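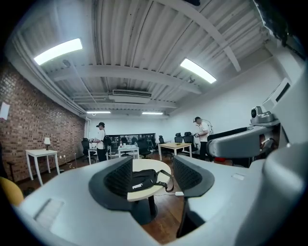 Closau workshop members finish a gripper you can carry in one hand

Search this site Enter keywords Go

January 2018

It has taken since October, a good many late suppers and more spoiled parts than anyone cares to add up, but the evening group at the Closau shared workshop has a hand-held gripper that opens, closes and keeps hold of things, and they couldn't be happier to show it around.

The gray tool has two padded fingers that face each other in a wide V, with a black mesh-like material on the inner faces for grip and a small camera up on the body. Nélida Farías drew the first version on her kitchen table and has been redrawing it ever since (the fingers alone went through 10 rounds, and she kept every one of them in a shoebox).

"I wanted something my own hand wouldn't get tired of," she told us, and then went on very happily for quite a while about padding, which she feels strongly about. The first pads were too slick and the second lot peeled away at the corners.

Dardo Rivadeneira looked after the camera mount and the wiring. He says the whole build came to $205, with $40 of that going on a lens they ended up not using, and he is still hoping to find it a home in somebody else's project.

Members have been trying it out in the long room with the brick wall, where there's plenty of wood floor to walk up and down on and tables to pick things up from. The plan is to record 50 short runs of everyday jobs, folding a cloth or putting a cup back on a shelf, and then see whether the small arm Farzana Sarkar is putting together at home can learn to copy any of them. She expects the cup to give her trouble!

Anyone who would like to have a go is welcome at the next open evening. Bring something soft to pick up, and ask for Nélida at the door.

10 shares 4 comments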